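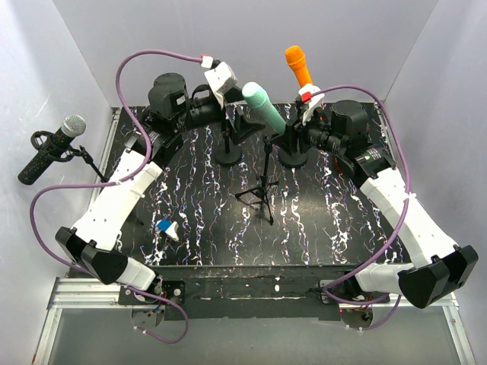 Shakuntala Ahuja
Lecturer in Automation Safety, Gretitz

Posted 2026-05-07 by Shakuntala Ahuja

Chapter 4. Cable Faults in Two-Arm Cells

A cable that runs outside the arm must be long enough for every pose the arm can reach. The extra length forms a loop when the arm folds, and the loop can catch on a fixture, a joint housing or the work itself. This chapter treats the snagged cable as a fault with its own causes, signs and controls.

We use this website's cookies to remember your place in the text. Accept | Settings

The main case comes from the Proddale cell, where two arms place microphones in stands. In November the right arm stopped on a position error at cycle 164 of a test planned for 500. The log named the wrist joint. Ravindra Dubey replaced the wrist motor, and the same error came back. The fault was drag from the cable, which the controller could read only as a joint that lagged its command.

Section 4.1 defines slack, service loop and sweep volume. Section 4.2 shows how to tell cable drag from motor failure using the current log.

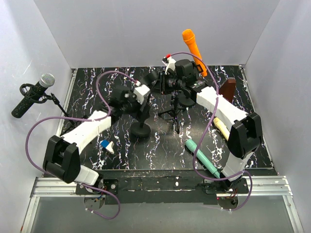

Figure 4.2. Two-arm cell with external cables. The right cable crosses the handle of the orange microphone and the teal-green microphone.

The sweep volume of a cable changes with each pose and must be checked separately from that of the arm.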